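How Animal Tracks Work

When an animal walks on soft ground, it leaves a mark. One mark is called a print. A line of prints is called a trail. People who study wildlife use both to learn which animals live in a place, even when the animals stay hidden during the day.

What makes a good print

The ground matters more than the weight of the animal. Fine, damp mud holds small details such as claws and the edges of toe pads. Dry sand falls back into the hole and leaves only a shallow dent. Snow can be very good or very bad. A thin layer over hard ground gives sharp prints. Deep, powdery snow gives holes with no toes showing at all.

Melting is another problem. As snow melts, a print gets wider. A fox print in old snow can grow until it looks like the print of a large dog. Trackers call this melt-out. To check for it, look for prints in the shade, where melting is slower.

Toes and hooves

Start by counting toes. Dogs, foxes, coyotes and cats show 4 toes on each foot. A raccoon shows five, and its toes are long, so the print looks like a small hand. Squirrels and mice show four toes on the front feet and five on the back.

Deer walk on hooves. Each hoof has 2 main halves, and together they make a shape like a heart with a split down the middle. The narrow end usually points in the direction the deer was going. On soft ground, or when the deer is running, two small dots may appear behind the heart. These are made by the dewclaws, which are higher up on the leg.

Dog family or cat family?

Look for claw marks. Dogs, foxes and coyotes cannot pull their claws in, so small points often show in front of the toes. Cats keep their claws pulled in when they walk, and most cat prints show none. A cat print is also rounder. The large pad at the back of a cat print has three bumps along its rear edge.

Claw marks alone are not enough. A dog on hard ground may leave none, and a cat on a slippery bank may put its claws out. Use at least two clues before you decide.

How trails are made

The space between prints tells you how the animal was moving. A fox that is trotting often puts its back foot into the mark left by its front foot. The trail then looks like a nearly straight line of single prints. This saves energy in snow.

A rabbit hops. Its small front feet land first, one a little ahead of the other. Its long back feet then swing past and land in front of them. This confuses many beginners, who think the rabbit was going the other way. The big prints are at the front of each group.

Squirrels also move in bounds, but their front feet tend to land side by side. Squirrel trails often begin at one tree and stop at another.

Measuring

Lay a ruler next to the print, not on top of it. Measure the length from the front of the longest toe to the back of the pad. Leave the claws out. Then measure the width at the widest point. Measure several prints from the same trail, because one print alone may be stretched or squashed.

Stride is the distance from one print to the next print made by the same foot. It changes with speed. Margit Torvik, who runs the school tracking walks in the Haston woods, measured one fox trail in which the stride became much longer over a distance of 26 feet. The fox had changed from a walk to a trot.

Keeping a record

Write down the place, the time of day, the type of ground and the weather. Make a drawing, even if you also take a photograph. Drawing makes you look at each toe in turn. The Haston record sheet has 13 boxes, and one of them is for "not sure." It is used often. A record marked "not sure" is more useful than a wrong name.

Other signs

Prints are only one kind of evidence. Animals also leave chewed cones, nutshells, hair on fences and droppings. Do not touch droppings with your hands.

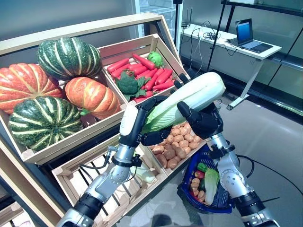 Feeding signs can be matched to teeth. Deer have no top front teeth, so they tear plants and leave a ragged end. Rabbits have sharp front teeth at the top and bottom, and a stem bitten by a rabbit has a clean, slanted cut. Check how high the bite is above the ground and write that on the sheet too.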